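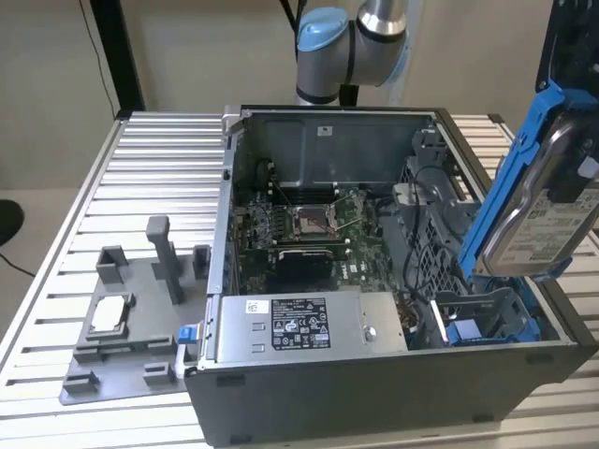
Re: Lighting kit for the Cloltside interviews

Hi all,

Yaw Zakaria wrote:
> Has anyone hired soft panels from Brestetti lately? We've got 17 people
> to film in a church hall with big windows down one side, and I can't
> decide between two panels or three. Also, do I need my own stands?

Yaw, yes, I had a pair off them in April for the Femow job and they were lovely! Stands come with the panels but sandbags don't, so ask for those separately (I forgot and ended up using bags of rice from the corner shop).

Two would do me for sitting-down interviews. With windows like that I'd put people side-on to the glass, one panel filling the dark side and the other a bit behind them for the hair. Then if the sun goes in you only have to nudge one dimmer.

Do take more batteries than you think. I got through 8 in a day, and the hall sockets are never where you want them. Hire was 64 pounds for the pair, plus a deposit.

Is anyone going to the Venkataraman talk on sound? I've got a spare seat in the car, leaving at 6.30.

Cheers,
Manikandan Hegde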